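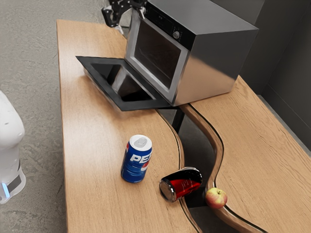
**Joltesov**

I'm installing a two-channel video work by Pliltden in a small gallery in August. The performers hold still poses behind a counter for 18 minutes per loop. The artist wants domestic appliances as plinths for the two monitors, along the lines of a stainless steel microwave with its door hinged down flat, the screen standing on the grey top. Does the open door count as part of the work for the wall label, or is it display hardware?

**Cheng-en Lui**

Check the certificate. If the appliance is named there, list it under materials: "two-channel video, sound, microwave ovens, 18 min." If it isn't, treat it as a support and keep it off the label — but record it in the installation file, with the door angle. Get the artist to sign off on both in writing. For loans, the condition report should cover the hinges either way.

**Bero**

I'd just put "mixed media". We did that for a piece with 3 televisions and had no complaints.

**Au**

"Mixed media" leaves out the duration, and the lender will ask for it. Otherwise same as Cheng-en Lui. Also check the monitor weight before you stand it on sheet metal.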